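Curnton 仓库及办公楼安全检查清单(附批注)
一月巡查用表,供各区负责人对照整改

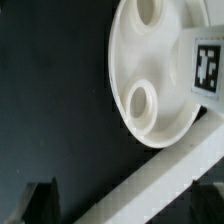

白色塑料圆盘,孔口带一圈凸起

填表说明
结果一栏只填:合格、不合格、待查、不适用。“基本合格”这一档从本次起取消。上次的表里它出现得太多,我问了几位填表人,每人的理解都不一样。
批注由巡查人填写,各区负责人可以在后面跟一句答复,但不要改动前面的字。
凡是写“已处理”的,要写明谁处理的、怎么处理的。只有三个字的,按未处理算。
上次表上的结论一律不带入本次。设备上贴了标签,标签说的是贴的那天,今天的情况请走过去看。
巡查人缩写:R.K. 为 Rosemarie Kröger,L.E. 为 Ludger Engelhardt,O.J. 为 Orsolya Jakab。

第一部分 疏散与出口

1.1 主出口门从里面一推即开,不需要钥匙
结果:合格
批注(R.K.):推了,开了。门口地垫翘边,门扇扫过去时会卡一下。地垫要么固定,要么拿走。

1.2 北侧安全出口
结果:不合格
批注(R.K.):门能开,开到一半碰到外面停的托盘。里面的人检查门,外面的人堆托盘,两边都认为自己没有问题。上次表上此项写的是“合格”,我怀疑当时只试了把手。
答复(Till Tiedemann):托盘已叫人移走,地上会画黄线。
批注(R.K.):黄线原来就有,磨掉以前也有人在上面停东西。画线可以,另外请指定一个人每班收工时看一眼。

1.3 二楼走廊净宽
结果:合格
批注(L.E.):量的是最窄处,在复印机旁边。复印纸箱子不在的时候是够的。

1.4 疏散指示灯
结果:待查
批注(L.E.):白天看着都亮。断电后能亮多久没有试过,维护单位的报告里只有一个勾。灯亮着能说明的事情很少,请安排一次真正的断电试验,我要在场。

1.5 疏散平面图
结果:不合格
批注(O.J.):楼梯口那张图上还有一间早就拆掉的会议室,“您在此处”的红点贴在了走廊的另一头。图框倒是新换的。

1.6 集合点
结果:不合格
批注(R.K.):牌子在停车场最里面,靠围栏,紧挨着送货车倒车的地方。问了六个人集合点在哪里,三个人指对了,一个人指了大门外的公交站。我个人觉得公交站更合理。
答复(Rainer Ostermann):挪牌子要先问园区。
批注(R.K.):那就问。请把问的结果写在这里,不要写“沟通中”。

1.7 疏散演练记录
结果:待查
批注(L.E.):记录写全楼疏散“顺利”,没有用时,没有参加人数,也没有写从哪个门出去的。演练是午饭时做的,大部分人本来就不在楼里。建议下次选上午十点半,事先不通知班组长。

第二部分 消防器材

2.1 灭火器位置与平面图一致
结果:不合格
批注(L.E.):编号 664 的那具在图上是包装区的柱子边,实物在茶水间,用来顶门。器材本身没过检验期,压力也正常,单看标签会得出一切良好的结论。已当场放回原位。茶水间的门请装一个像样的门吸。

2.2 灭火器前方无遮挡
结果:不合格
批注(L.E.):收货区那具前面放了扫帚和两个水桶。保洁说没有别的地方放。这话我信,请给他们一个地方。

2.3 灭火器类型与场所相符
结果:合格
批注(L.E.):充电区用的类型我核对过供应商的说明。供应商的说明写得很有把握,我没有那么有把握,已请他们书面答复适用范围。答复到之前暂按合格。

2.4 消火栓箱
结果:合格
批注(L.E.):箱门顺畅,水带没有发霉,接口拧得上。箱内有一只手套,已取出。

2.5 防火门自闭
结果:不合格
批注(R.K.):从全开的位置松手,办公楼一层的门能关严。从半开的位置松手,停在离门框一掌宽的地方。维护人员来测的时候大概都从全开测。请从各个角度测,风大的时候也测。

2.6 防火门有无被楔住
结果:不合格
批注(R.K.):我到的时候没有楔子。我坐在对面等了二十分钟,楔子就回来了。巡查如果事先通知,这一项永远合格。

2.7 手动报警按钮
结果:合格
批注(L.E.):外罩完整,按钮前能站人。测试的那一个回到了主机。

2.8 烟感探测器
结果:待查
批注(L.E.):仓库装修时套上的防尘罩,登记表写“已全部取下”。站在地上看,东北角那一只颜色不太对。下次带升降平台来,没有上去看之前不签字。

2.9 报警主机的故障记录
结果:不合格
批注(L.E.):同一回路反复报故障,每次都在值班本上写“复位后正常”。复位只是让灯灭掉。请维护单位查这条线。
答复(Till Tiedemann):维护单位说是潮气。
批注(L.E.):潮气从哪里来,他们说了吗?

第三部分 用电

3.1 配电柜上锁,前方无堆物
结果:合格
批注(O.J.):锁着。钥匙挂在柜子侧面的钩子上,所以锁的意义有限。钥匙请移到班长室。

3.2 回路标识
结果:不合格
批注(O.J.):有两路写着“备用”,实际上都带着负载。还有一路写“老办公室”,现在的员工没有人知道指的是哪间。

3.3 漏电保护测试按钮
结果:合格
批注(O.J.):逐个按过,均跳闸。记录表上前几个月的签名笔迹和墨水完全相同,连位置都对得很齐。我不评价,只请以后测一次签一次。

3.4 插线板
结果:不合格
批注(O.J.):办公楼二层窗边有一块插线板插在另一块插线板上,末端接的是电暖器。使用者解释说暖气不热。暖气的问题见 8.3,两件事要一起解决,否则电暖器拿走一周后会回来。

3.5 移动电器检验标签
结果:不合格
批注(O.J.):抽查时发现一只电水壶贴着标签,登记簿里没有它。也有反过来的,登记簿里有一台风扇,楼里找不到。标签谁都可以贴,以后以登记簿和实物一起对上为准。

3.6 电缆过道保护
结果:合格
批注(O.J.):包装区的橡胶线槽完整,两端有斜坡。胶带固定的那一段请在二月前换成线槽。

3.7 照明
结果:待查
批注(L.E.):照度计在货架第四通道读数是 697,在相邻通道只有它的一小部分。维护报告给的是全仓平均值,平均值很好看,人不是在平均值里走路的。请按通道分别报数。

3.8 临时用电
结果:不适用
批注(O.J.):本次没有看到临时线路。负责人说“从来没有”。墙上留着不少扎带头。

第四部分 货架与堆放

4.1 承载牌
结果:不合格
批注(R.K.):牌上写每层 3,000 公斤,安装文件里同样的横梁间距给的是较小的值。牌子是原来那家安装公司的,横梁高度后来调整过,牌子没有换。在弄清之前按较小的值用。
答复(Till Tiedemann):这几年一直按牌子用,没有出过事。
批注(R.K.):我知道没有出过事。请把安装公司的书面计算要来。

4.2 立柱变形
结果:不合格
批注(R.K.):第二通道入口的立柱外侧有凹痕,护角是新的,凹痕在护角里面。先有凹痕后装护角,看上去就整洁了。请把护角拆下来量。以后立柱受撞必须先报再修,报了不追究司机,不报才追究。

4.3 横梁安全销
结果:不合格
批注(L.E.):缺失的已补。有几处插着钉子和一截铁丝,也按缺失算。

4.4 托盘完好
结果:不合格
批注(L.E.):破托盘有专门的堆放处,这一点做得不错。从那一堆里又被人拿出来用的,我也看到了。请当天劈掉或当天运走。

4.5 顶层货物缠膜
结果:合格
批注(L.E.):缠得够高。膜尾有拖下来的,遇到就割掉。

4.6 货堆与喷头的距离
结果:合格
批注(L.E.):大部分地方距离充足。旺季是不是还这样,我不知道。本表只说一月,请不要拿去证明十一月。

4.7 通道
结果:不合格
批注(R.K.):最后一条通道尽头放着节日装饰、一张坏椅子和没有标签的纸箱。问了各区,都说是别的区的。下次巡查前没有认领的,由仓库统一处理。

4.8 货架年检报告
结果:待查
批注(R.K.):报告封面、目录、照片都齐全,正文里把我们写成了另一家客户的地址。我不能确定其中哪些数据是我们的。已去信要求重出。

第五部分 梯子与登高

5.1 梯子编号与登记
结果:不合格
批注(L.E.):登记在册的都找到了,另外多出来一架木梯,没有编号。使用者说它“最稳”。横档上有漆,看不到木头有没有裂,不能接受。已封存。

5.2 Miria 铝合金人字梯
结果:合格
批注(L.E.):铰链、防滑脚、限位带都看过。供货时附的宣传页说免检十年,我们不按宣传页办事,照样每季度检查。

5.3 使用方法
结果:不合格
批注(L.E.):看到有人把人字梯合起来靠在货架上用。他参加过培训,答题满分。培训的题目请换掉,答案在休息室里传得到处都是。

5.4 升降平台
结果:合格
批注(O.J.):下降应急阀试过,护栏门自动回位。安全带在箱里,看上去很新,新得让我想问一问有没有人用过。

5.5 上屋顶的通道
结果:不合格
批注(O.J.):门锁着,钥匙领用本上最近一次领用没有归还记录,钥匙却在钩子上。屋顶边缘没有固定的护栏。在加装之前只允许两人同上,并且要有许可单。

第六部分 装卸区与车辆

6.1 月台调节板
结果:合格
批注(R.K.):升降正常,侧面的警示色还看得清。底下的坑里有水,水面有油光,请清理并找来源。

6.2 车轮挡块
结果:不合格
批注(R.K.):有挡块。看了四辆车卸货,用了一次,那一次是司机看见我以后跳下来放的。

6.3 人车分流
结果:不合格
批注(R.K.):人行道绕了一个大弯,所有人都走直线。培训材料写的是“员工应提高意识”。我对意识的信心不如对栏杆的信心。请考虑把人行道改到人们本来就走的地方,再用栏杆隔开。
答复(Rainer Ostermann):改线要占掉一个车位。
批注(R.K.):占掉吧。

6.4 叉车日检表
结果:不合格
批注(L.E.):表格填得满满的。其中一台当天在外面修理,日检表照样每项打勾,喇叭、轮胎、货叉都“良好”。这张表我留了复印件,准备在班会上讲,名字会遮掉。

6.5 叉车实物
结果:合格
批注(L.E.):刹车、喇叭、安全带、货叉厚度都查过,有一台的座椅开关反应慢,已报修。

6.6 充电区
结果:不合格
批注(L.E.):通风口前挂了一块防寒的塑料布。冷是真的冷,通风口也是真的堵了。先把布取下,再谈怎么取暖。

6.7 倒车提示
结果:合格
批注(R.K.):声音正常。声音一直在响,站在那里工作的人早就听不见了,这个问题表上没有栏目。

6.8 外来司机
结果:待查
批注(R.K.):门卫发一张安全须知让司机签字。须知有两种语言,当天来的司机有一位两种都不懂,也签了。请改成图示,并由收货员当面带到等候处。

第七部分 化学品与清洁用品

7.1 存放柜
结果:合格
批注(O.J.):柜门能关,托盘无泄漏,酸和碱分开。

7.2 标签
结果:不合格
批注(O.J.):水池下面有一只饮料瓶,装着淡蓝色的液体。保洁说是玻璃清洗剂。可能确实是。瓶子连同液体一起处理掉了,今后任何人不得用食品饮料容器分装。

7.3 安全数据单
结果:不合格
批注(O.J.):文件夹在,厚得很。抽了三种正在使用的产品,有一种不在里面,有一种是旧配方的。文件夹里却有一半是早已停用的产品。请按柜子里的实物重做。

7.4 洗眼器
结果:不合格
批注(O.J.):拉下去,先出来的水是褐色的。旁边的卡片写着“每周冲洗”,签名齐全。每周冲洗过的管子不会是这个颜色。
答复(Till Tiedemann):已谈话。
批注(O.J.):请不要只谈话。冲洗要排进班次的时间里,现在安排在下班之后,当然没有人做。

7.5 手套
结果:待查
批注(O.J.):箱子上写“防化”,没有写防哪一种。采购说店家保证什么都防。什么都防的手套我没有见过,请索取材料说明。

7.6 吸附材料
结果:合格
批注(O.J.):袋子完整,铲子在旁边。

第八部分 办公楼与公共区域

8.1 楼梯扶手
结果:不合格
批注(R.K.):一楼到二楼牢固,二楼到三楼靠墙的那一段能晃动。用力拉了才晃,平时扶一下感觉不到,真正滑倒的人是会用力拉的。

8.2 楼梯防滑条
结果:合格
批注(R.K.):最上一级的快要磨平,暂时还算可以,春天之前换。

8.3 取暖
结果:不合格
批注(O.J.):二楼窗边的工位,早上九点我穿着外套坐了一刻钟,没有脱。物业回复说系统读数正常。探头装在走廊里,走廊确实很暖。请在工位上量。

8.4 饮水
结果:合格
批注(O.J.):滤芯更换有记录,也有旧滤芯可以看。像这样能拿出东西来的记录,其他各区可以学一学。

8.5 茶水间
结果:不合格
批注(O.J.):烤面包机靠着纸巾架。面包屑托盘很久没有倒过。微波炉门能关严。冰箱里的东西不在本表范围内,虽然我很想把它放进来。

8.6 急救箱
结果:不合格
批注(R.K.):封条完好。拆开封条以后,里面的创可贴用完了,烧伤敷料过期。封条是有人用完后重新贴上去的。以后检查一律拆封看,封条本身不算检查。

8.7 急救员名单
结果:不合格
批注(R.K.):墙上名单里有一位早就离开公司,还有一位只在晚班。白天真正找得到的人太少。请按班次排,不要按部门排。

8.8 自动除颤仪
结果:合格
批注(R.K.):指示灯正常,电极片在有效期内。柜子的报警声很响,打开以后整层楼的人都探出头来,没有一个人走过来问。

8.9 外墙与雨棚
结果:待查
批注(L.E.):Lenz 路一侧雨棚的排水口有落叶,支架锈迹比去年的照片明显。锈到什么程度,从地面上判断不了。

8.10 停车场地面
结果:不合格
批注(L.E.):结冰时撒盐的顺序是先访客车位,后员工通道。早上六点进来的是员工,访客九点以后才到。

第九部分 文件与培训

9.1 风险评估
结果:不合格
批注(R.K.):文本通顺,也很长。里面提到了“焊接作业”,我们没有焊接。提到了“高温窑炉”,我们也没有。充电区只有一句话。建议从充电区开始重写,写不满三页也没有关系。

9.2 Lotari 检查软件
结果:待查
批注(O.J.):公司买它是为了替代纸质表。演示时的人说它能“降低事故”。我看到的是它能降低漏填,漏填的格子会变红,于是大家学会了尽快让它变绿。在月台上用过一个上午,三个检查点之间走路的时间都记录下来了,有人在休息室里一口气填完了全仓,系统没有提出任何疑问。
续用费用是每年 3,000 欧元。在续用之前,请先把纸质表和软件并行三个月,看看哪一边找出来的问题更多。我没有结论,但不接受“别人都在用”作为理由。
答复(Rainer Ostermann):同意并行。供应商愿意延长试用。
批注(O.J.):好。试用期里的数据请让我们自己统计,不要用供应商做的图。

9.3 新员工培训
结果:不合格
批注(L.E.):签到表齐全。和两位入职不久的员工聊了聊,都记得放了一段录像,都不记得录像说了什么。其中一位问我灭火器要不要先拔什么东西。下个月起改为现场走一遍,每人亲手拿一次。

9.4 险情报告
结果:不合格
批注(R.K.):上一季度为零。管理会上把这个零当作好消息报告。单是我在装卸区站的那一个下午,就够写好几张。零说明没有人交表,表格锁在班长室里,要向班长要。请挂在外面,允许不署名。

9.5 承包商许可单
结果:不合格
批注(L.E.):屋顶维修的许可单,开始时间和结束时间是同一支笔写的,结束时间比我看到单子的时间还晚两个小时。提前签结束,等于没有签。

9.6 整改追踪
结果:不合格
批注(R.K.):上次清单里标“关闭”的项目,我抽了其中一部分重看,北侧出口、二楼扶手和洗眼器都原样还在。所谓关闭,是表格里的那一行变灰了。

本次未检查的内容
地下室水泵间,没有拿到钥匙。
电梯,由检验机构负责,我们只看到了合格证,没有参加检验。
晚班的实际作业。以上全部观察都在白天,晚班的情况很可能不一样,请不要把本表当作晚班也合格的依据。
办公楼三楼东侧,当天正在搬家具,推到下次。

需要优先处理的项目
先后按巡查人的判断排列,各区如有异议请写理由,不接受口头异议。
货架承载牌与安装文件不一致(4.1),立即按较小的值执行,Till Tiedemann 负责。
第二通道立柱(4.2),拆护角测量之前该跨不得上货,Till Tiedemann 负责。
充电区通风口(6.6),当天取下塑料布,Ludger Engelhardt 复看。
北侧出口(1.2),每班收工检查,名单贴在门边。
洗眼器(7.4),冲洗到水清为止,之后按班次做。
报警回路(2.9),维护单位书面说明原因,“潮气”两个字不算说明。
急救箱(8.6)和急救员名单(8.7),Rosemarie Kröger 负责。
二楼取暖和电暖器(8.3、3.4),Rainer Ostermann 与物业一起到工位上量温度。

对填表人的几点提醒
同一支笔、同一时间、一整页的勾,巡查人会把整页退回。
看不到的地方写“待查”。写待查不扣任何人的分,写合格而后来发现没看,会单独谈。
照片只作辅助。照片里门前没有托盘,说明按下快门时没有托盘。
量过的写读数,没有量的不要写“符合标准”,也请写明是哪一条标准。
供应商、物业、维护单位的说法可以抄在批注里,前面加上“据称”。
对本表内容本身有疑问的,也请写下来。有几项是从旧表沿用来的,例如 6.7,我不确定它现在还能查出什么。

复查安排
不合格项由提出人本人复查,负责人不能自己关闭自己的项目。
复查时间不提前通知。上次提前通知了,走廊那天非常干净。
待查项在三月前必须变成合格或不合格,仍然待查的按不合格处理。

巡查人签字:Rosemarie Kröger、Ludger Engelhardt、Orsolya Jakab
收表人:Rainer Ostermann
收表人备注:已阅。对 6.3 和 9.4 的措辞有保留意见,对事实没有。
巡查人补记(R.K.):收表当天下午又路过茶水间,编号 664 的灭火器又在顶门。2.1 维持不合格,门吸请尽快买。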